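Workshop notebook, robotics club: two arms, one can, one cup
13 Feb 2020 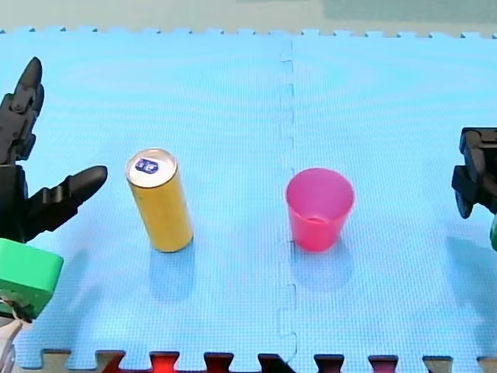
Written up by Nelly Benavides, with corrections from Gaetano Testa

Carrying on from where Cosimo stopped last time, so please read his page first if you missed the session, especially the bit about the left thumb, as I shan't repeat all of it.

We are still on the can and the cup. I know a few of you are longing to move on to pouring (I am too!) but the Stirkach rules have the two-handed task down as the opening round, and we haven't got a run we'd be proud to show. The start is the same as before, with the yellow can out on the left tile for the left hand and the pink cup just over the join for the right, more or less level with each other. Both arms wait at the sides until Pierina calls it. Then each one is supposed to come in, take hold, lift, pause, and put its own thing down again where it found it, which sounds like nothing at all until you try writing it.

The left arm was the better behaved of the two today. Gaetano brought the approach speed down to 400 on our scale and the thumb now arrives before the fingers do, so the can gets a gentle lean and then a proper hold, where last week it was simply shoved across the mat. It still goes over if the hand comes in too high. Being so tall and slim it hasn't much of a foot to stand on, and I think we should aim for the lower half and live with the slower path.

The right arm, oh dear. It closes on the cup nicely enough, but it closes too far, and the cup squeezes out upwards like a bar of soap. Pierina had the idea of stopping the fingers early and letting the sides do the work, and five lifts out of the next batch held all the way to the pause. I was so pleased I forgot to save the first log. Sorry, everyone. The second one is there and it runs to 3,596 lines, most of them the wrist complaining.

One small thing that cost us most of an hour: the cup position was being read from the old calibration file, the one from December, before we shifted the mat. Gualtiero spotted it. The good file ends in 1,194 and I've put the old one in a folder marked "do not use", so please don't use it.

About the mat, I had a note from Cosimo asking whether the seam matters. As far as I can tell it doesn't for the lifts, but it might for the putting down, and the cup does start very near it. Could somebody try a run with the cup set further right and write down what happens, even if it's dull?

For next time:
Gaetano to lower the left grasp and try again at the same speed.
Pierina to write her finger stop into the main script, with a comment so the rest of us can follow it.
Me to save the logs. All of them.
Gualtiero is asking Fabbri for the spare wrist cable, and will bring the long screwdriver back.

Mat wiped, arms parked, both controllers off at the wall.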